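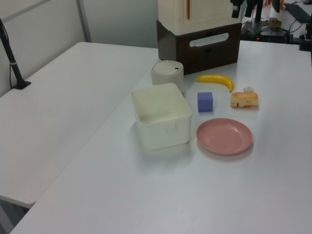
Step 2: Make your album-night playlist

Now that your Druteo account is set up, it's time for the fun part! A new album always sounds better when you've just been back through the old ones, so we're building a warm-up list.

Open the Library tab, tap New List and give it a name you'll recognize later. Add 13 songs from the artist's earlier records – I like to go oldest to newest, so you can hear the voice and the beats change along the way. For my Flindov list I started with the demo tracks and it was such a great ride.

Next, open Settings and set the crossfade to 2 seconds. Anything longer eats into the intros, and rap intros are half the joy!

If you want friends to add their own picks, switch on Shared Editing. A shared list holds up to 200 songs, so go wild.

Step 3: Pre-save the album

Search for the album title, open its page and tap the plus sign. It will land in your library at midnight on release day.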